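仿真环境下桌面操作策略研究项目
中期进展报告(六月)

一、总体情况

本报告所述期间,Osen机器人实验室按照任务书要求,完成了仿真场景的重建、策略评测流程的搭建以及首轮对比实验。项目的核心问题是:在仿真中得到的策略排序,能否用于预判各策略在真实工作站上的相对优劣。第一、二项考核指标已达到,第三项尚在进行。

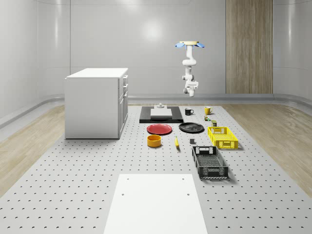
报送单位:Osen机器人实验室 仿真与评测组
项目代号:Zapata 报告类别:中期

二、场景重建与资产库

仿真工作站以倒挂安装的单臂机械臂和带孔台面为基本配置,墙面、柜体等背景一并建模。背景建模曾在立项评审时受到质疑,认为增加渲染开销而收益有限。我组对此做了消融比较,去除背景后,策略在视觉输入上的表现与完整场景差异明显,因此予以保留。

资产库现有物体模型42个,均已完成碰撞体简化和质量参数标定。杯、盘、碗等薄壁容器采用凸分解处理,周转箱因侧壁镂空,分解后的碰撞体数量较多,是目前单步仿真耗时的主要来源。模型的版本管理由内部工具Emelo承担,每次评测均记录所用资产版本,便于复核。

三、近距视角下的遮挡问题 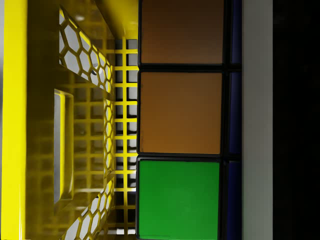
策略的观测输入除全局视角外,还包括近距视角。评测中发现,近距视角的失败案例集中于目标与容器紧邻的布局。以魔方与黄色周转箱相贴的情形为例,魔方正面仅有一列色块可见,由上至下为两块橙褐色调和一块绿色,右侧相邻面只余一条狭窄的深蓝色边,仅凭该视角难以恢复物体的完整位姿。箱壁的网格与蜂窝状开孔又带来大量高频纹理,对特征匹配构成干扰。我组据此在位姿估计模块中引入多视角置信度加权,当近距视角的可见面积低于阈值时,自动提高全局视角的权重。在80组遮挡布局上的复测表明,该处理减少了误抓,但对完全对称物体的改善不明显,后续仍需补充方法。

四、评测流程与初步结果

首轮评测共执行600个回合,物体初始布局随机生成,各策略使用同一组随机种子。评测指标包括任务完成率、碰撞次数和轨迹平滑度三项,均由脚本自动判定,判定规则见任务书附件。其中34个回合因接触求解不稳定而作废,未计入统计。

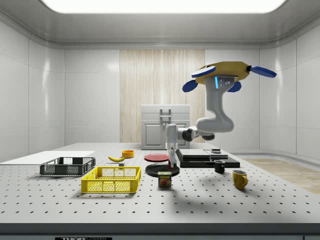 参评策略在排序上总体一致,差异主要体现在密集布局下的放置环节。放置阶段要求夹爪在接近台面时保持竖直姿态,同时避让邻近物体。例如在黑色盘上方作业时,SPAM罐头立于盘前,红色盘位于其后,夹爪可用的横向余量有限,采用固定下降高度的基线策略容易在此类布局中发生碰撞。基于接触预测的策略Skulletti在下降末段降低速度,并依据邻近物体的位置调整路径,碰撞次数低于基线,代价是单回合用时有所增加。上述结论目前仅在仿真中成立,真实工作站的对照实验尚未完成,暂不宜据此对策略的实际性能作出判断。

五、存在问题

一是接触求解的稳定性不足,作废回合多与薄边缘物体有关,拟缩小仿真步长并重新标定摩擦参数。二是真实工作站的排期较原计划推迟,第三项考核指标的完成时间相应顺延至九月。三是镂空容器的碰撞计算开销偏高,影响大批量评测的周转。

六、下阶段安排

完成接触参数的重新标定,并对作废回合逐一重跑;在真实工作站上复现与仿真一致的布局,开展排序相关性分析;整理资产库与评测脚本,形成可供验收的技术文档。经费执行情况另表报送,本期无预算科目调整。

Osen机器人实验室 版权所有 | 联系我们 | 返回顶部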